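Bedroom cleanout thread, because I've put it off since June and I can't find my good socks anymore.

Starting with wrappers. So many wrappers! I eat in bed like a raccoon, fine, I've made peace with it.

Next, boxes. Why do I keep boxes?? I had an empty one from a Grollero night light on my shelf for 2 years. The night light broke ages ago lol
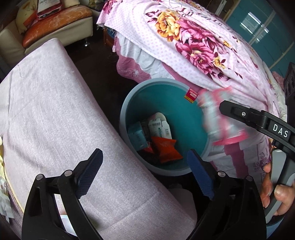
My rule for tonight is if it's packaging, it goes. No "but it's a nice little box." Kamonchanok talked me into this and she is ruthless (she once threw out my takeout menus while I was in the shower).

Also found 184 unread emails while "taking a quick break," so that was a mistake. Phone is going face down after this post.

Ok, bed side is done, moving on to the drawer. If anyone needs hair ties, I have a fistful. Dirceu already said no.

Still no socks. Checking behind the dresser next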